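3.2 Sorting habits and the household surface

When Rungnapa Thongdee and I began the Kindolholm study, we expected people to talk mostly about cupboards. They talked about tables instead, and at great length, and we were very glad to listen! Of the 1,785 diary entries we collected in August, a large share dealt with things set down on a table "just for now" – letters, keys, a half-mended shirt – and still lying there at bedtime. Like Ishida before us, we came to think of the tabletop as a waiting room, where belongings sit until somebody decides where they live.

Open containers came up again and again in these entries. Our diarists liked being able to see in from the side, and several wrote fondly of a basket that had outlasted two or three homes. 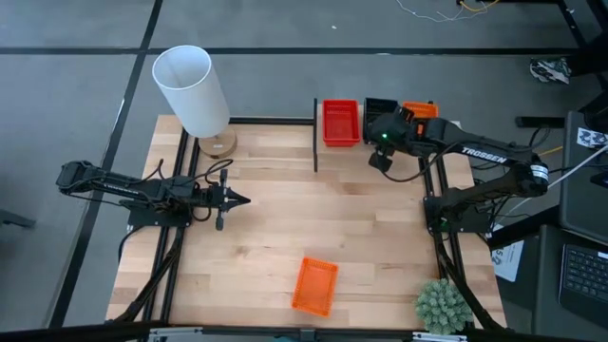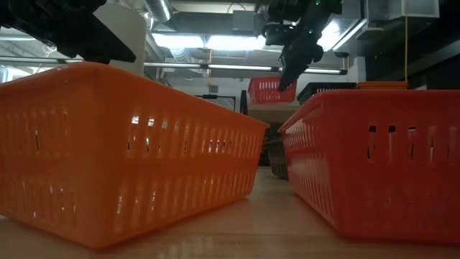

Figure 2. Light wooden tabletops with plastic containers.

3.3 Interviews

We then invited 20 of the diarists to sit down with us for a longer talk, usually over coffee and usually running well past the hour we had promised. Latrice Ferreira led these conversations, and she let people wander as far from the question as they pleased.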